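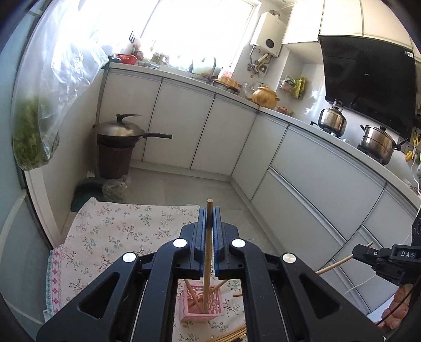
Asked by pirkel_jo in Jewellery, Watches and Repairs
2 answers, 445 views

Worn claws on an inherited ring, is re-tipping enough?

I have a ring that came to me from my grandmother's side. It is 18ct yellow gold with a platinum top, one oval sapphire in the middle and a ring of small old cut diamonds round it, 13 in all. I wear it most days, taking it off for washing up and the garden.

Last month it started catching on jumpers. I took it to a shop in Clunham and was told that two of the claws on the sapphire are nearly flat and that the others are "getting there". They offered to re-tip all the claws, or to cut off the whole centre setting and put on a new one. The second option costs a good deal more. They would have to send it away for either job.

The sapphire doesn't move if I push it with a fingernail. One of the small diamonds does make a faint tick when I tap the ring near my ear.

I would rather keep the original top if I can. Is re-tipping a proper repair or does it only put off the bigger job? Also, should the sapphire come out first? The shop wasn't clear about that.

Answer 1
from Costigan Bench, 40 helpful votes

Re-tipping is a proper repair as long as the lower part of each claw is sound. The jeweller adds new metal to the worn end and shapes it back over the stone. If the claws are thin all the way down, or cracked where they join the setting, new tips won't help much and you are into new claws or a new setting. Ask which it is. "Flat" usually means worn at the tip only, but somebody needs to look at it from the side under a loupe.

On heat: your top is platinum, and that needs a lot more heat than gold if it is done with a torch. A sapphire will often stand some heat but I wouldn't want to try it on an old one. If it has been fracture filled or has inclusions near the surface it can be damaged. Most workshops with a laser welder can do the tips with the stone in place, as the heat stays in a very small spot. If they only have a torch, the sapphire should come out, and I would want the diamonds near it looked at as well.

Things to ask before you leave it:
Laser or torch?
Will the new tips be platinum? White gold on a platinum claw is cheaper, wears differently and can show as a slightly different colour.
Are the small diamonds being checked and tightened in the same price?
Who pays if a stone is chipped or lost? Get that in writing, along with a description and the measurements of the sapphire.

The tick you can hear is a loose stone. Stop wearing the ring until it has been seen to. Old cut diamonds of that size can be matched but it takes time, and the replacement is never quite the same shape.

You don't have to use the shop that quoted. Ask for a workshop that does antique repairs on the premises and get a second price.

Comment from pirkel_jo: Thank you, I will ask about the laser. I have put it away in its box for now.

Answer 2
from wandano, 2 helpful votes

Had mine re-tipped and it's been fine. That was a plain gold one though, only four claws. Took them a couple of weeks, longer than they said. Take photos of it from all sides before you hand it over. Also check what your house insurance says about it being out of the house, mine wanted a valuation first and the one I had was years old.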